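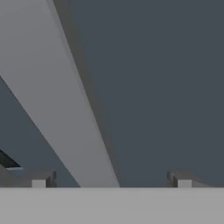 Un brazo en el taller de casa: notas para la charla

Zohreh Amini
7 de enero de 2026

Empezar sin presentación larga. Decir quién soy, que el brazo vive en el taller compartido de Bamine y que todavía no hace lo que yo quería que hiciera. Quien haya venido a ver una demo puede ir bajando las expectativas.

Primera parte: por qué desconfío

Llevo desde junio leyendo a gente que monta un brazo en un fin de semana. Los vídeos duran poco y el corte siempre cae en el mismo sitio, justo antes del agarre. Preguntar a la sala quién ha visto uno de esos montajes funcionando en directo, en la mesa de otra persona, sin el autor delante. Esperar las manos. Si hay muchas, me callo y que cuenten ellos.

Yo quería algo modesto: que recogiera piezas pequeñas de una bandeja y las dejara en otra. En el foro me dijeron que eso estaba resuelto. Pedí los ficheros y me mandaron un enlace caído.

El dinero, rápido. Presupuesto inicial, 400 euros. Gastado hasta hoy, 700. La diferencia son dos reductoras que se comieron los dientes, una fuente que no daba la corriente que ponía en la etiqueta y los envíos. No entrar en detalle salvo que pregunten. Si preguntan por las horas, decir que dejé de apuntarlas y que eso ya es una respuesta.

Segunda parte: el simulador

Aquí es donde me van a discutir, así que despacio.

Al simulador se llega enseguida. Un par de tardes con Istance, un modelo del brazo hecho con cajas, y ya tienes una pinza que se abre. En la vista de cerca que tengo puesta, los dos dedos quedan nivelados, cada uno con su almohadilla cuadrada gris claro, y el hueco entre ellos está vacío. Todo gris, todo aristas limpias. Pedir que miren un momento ese hueco y preguntar qué demuestra. Para mí, que los dos dedos están dibujados a la misma altura y poco más.

Los dedos de verdad, los que imprimimos en el taller, no están a la misma altura. Uno queda más bajo porque el agujero del eje salió ovalado. Se corrige con una arandela hasta que la arandela se aplasta. El modelo no sabe nada de esto y yo tampoco sabía cómo contárselo.

Lista corta de lo que mi modelo no tenía (leerla sin adornos):
- holgura en los engranajes
- el cable que tira de la muñeca al girar
- una almohadilla que se despega
- la mesa del taller, que cojea

Alguien dirá que todo eso se puede añadir. Se puede. Yo añadí la holgura y la fricción, a ojo, y luego fui moviendo los valores hasta que la simulación falló igual que el brazo. Me pareció un avance durante una semana. Después cambié la reductora y los valores ya no servían. Había copiado una avería concreta con bastante trabajo.

Contar la prueba de los 87 intentos. En simulación, la última versión del agarre los hizo todos bien. En la mesa, misma secuencia y misma pieza, salieron 9. Dejar la cifra en pantalla y beber agua. No hacer el chiste del porcentaje, que en el ensayo no se rió ni mi hermana.

Matiz necesario: es una pieza, un brazo y una persona que estaba cansada. No sirve para condenar la simulación en general y no quiero que nadie salga repitiéndolo así.

Tercera parte: lo que sí me ha servido

Ser justa. El simulador me ahorró un choque feo: vi que el codo pasaba por dentro de la base antes de probarlo con motores. También me vino bien para ordenar los ejes, que los tenía con el signo cambiado en dos sitios. Para comprobar geometría lo sigo usando cada vez que toco una pieza.

Para decidir si algo agarra, ya no. Ahora pongo la pieza en la mesa, lanzo la secuencia y miro. Es más lento - y hay que recoger piezas del suelo -, pero me entero el mismo día.

El controlador es el Fuchs viejo que había en el armario. Avisar de que no lo recomiendo, es el que había. El Stendilier que probamos después se calentaba con la tapa puesta y sin tapa hacía ruido en las medidas. Puede que fuera nuestra unidad.

Si sobra tiempo, enseñar la arandela aplastada. Está en el bolsillo pequeño de la mochila.

Preguntas que seguro caen

¿Y con aprendizaje automático? No lo he probado. Sospecho que aprendería muy bien mi holgura de este mes, pero es una sospecha.

¿Compartirás los ficheros? Sí, con las medidas reales de lo impreso al lado de las del diseño. Falta medir el segundo dedo.

¿Merece la pena montarlo? Depende de si necesitas mover piezas o te apetece tener un brazo. Si es lo primero, a mano voy bastante más deprisa. Repetir la dirección del repositorio antes de desconectar el portátil, que la última vez se me olvidó.

Última actualización: añadida la respuesta sobre los ficheros, corregido el presupuesto

Notas relacionadas
Reductoras impresas: qué dientes se rompen primero
Cómo medir la holgura con un reloj comparador barato
Fuentes de alimentación y etiquetas optimistas
Calendario de charlas del taller Bamine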